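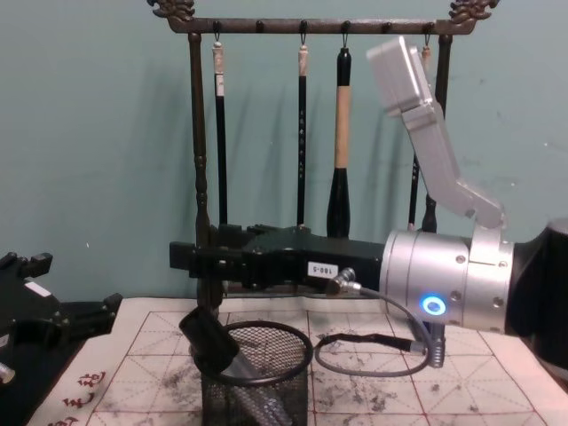
How to Set Up a Calligraphy Corner Around a Hanging Brush Rack

By Nilmini Seneviratne
6th October
7 min read

A hanging rack is the piece of calligraphy furniture people put off buying longest, and then they put it in the wrong spot. I kept my brushes in a mug for years and ruined two good ones that way. Once I had a rack I left it on a windowsill over a radiator, which did the third one in. What follows is how I set mine up now, and how I set up the tables for the beginners' evenings at Clastlow.

What you need

A rack with hooks, a table that doesn't wobble, a practice sheet or a felt mat, a few brushes with loops on the handles, and a cup for everything that doesn't hang. You can do the whole job in 45 minutes, most of it wiping and waiting.

Step 1. Pick the wall

Choose a plain wall out of direct sun. Sun dries bristles too fast and fades colored handles. A pale wall is good because you can see the tips of the brushes against it, and a tip that has started to split shows up right away. Keep the rack away from heating vents.

Step 2. Check the rack before you load it

Carved racks are top-heavy. Stand yours on the table empty and push the top bar gently with one finger. If it rocks, look at the feet first. A thin slip of card under the low foot is enough. Then tug each hook. Loose ones can be turned in by hand, or taken out and put back with a drop of wood glue in the hole.

Dust the carving with a dry, soft paintbrush. Don't use furniture spray anywhere near hanging bristles.

Step 3. Lay the sheet

The grid sheets with diagonal guide lines in each square are the ones to start on. The squares help you center a character, and the diagonals show you where a slanting stroke should go. Lay the sheet with the grid facing you square on, and let the rack stand on the back of it. The weight of the rack keeps the sheet from creeping forward while you write. 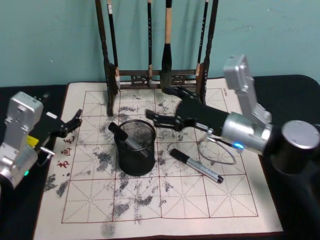

Grid sheet with the rack at the back and a mesh cup for pens.

Old ink marks on a practice sheet are fine. I write on mine until I can't read the lines anymore, then start a new one. If you buy the water-writing cloth, read the label before you put real ink on it. The kind sold by Baloyi is for water only.

Step 4. Hang the brushes

Wash a brush in cool water until the water runs clear, press it in a paper towel, and shape the tip with your fingers. Then hang it tip down. Water left in the bristles runs toward the point and away from the glue inside the ferrule. A brush stored wet with the head up will loosen at the glue sooner or later.

Leave a gap between heads so they dry without touching. Thick brushes take much longer than thin ones, often overnight, so give the biggest one the most room. Make sure its head hangs clear of the sheet. If it touches, shorten the loop by tying a knot in it.

New brushes come with starch in the hair. Soak the head in cool water before first use, and throw away the little plastic cap. Putting it back on a damp brush is how you get mold.

Step 5. Sort out the cup

Markers, pencils and anything else without a loop go in a cup. Wire mesh is good because it doesn't hold water at the bottom. Put it wherever your writing hand doesn't cross it, and move it off the sheet before you start a page.

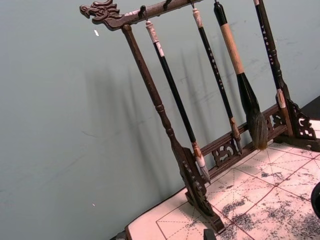
CARE AND STORAGE

A carved wooden rack needs very little. Wipe it with a barely damp cloth, dry it straight after, and go into the openwork with a cotton swab. Ink that has dried on dark wood can usually be left alone. On a white felt mat it can't, so blot spills quickly with cold water and don't rub.

Every April I take everything off, check the loops for fraying and replace the worn ones with waxed thread. Cut it long, tie it double, and trim after you've hung the brush – it's easy to cut it too short.

If you're putting brushes away for a season, dry them for 3 full days on the rack first, then roll them in a bamboo mat. Keep them out of sealed plastic.

Comments

Thandeka Venter
The knot in the loop fixed my problem, thank you. My big brush had been sitting on the table for months and the tip had a permanent bend in it.

inkpot_dee
Any fix for the bend? Mine has one too.

Nilmini Seneviratne
Soak the head, shape it, and hang it overnight. Do that a few times. Goat hair comes back better than the stiffer kinds in my experience.

R. from Dradum
I'd add that felt under the paper makes a big difference for thin paper. Less bleed on the table.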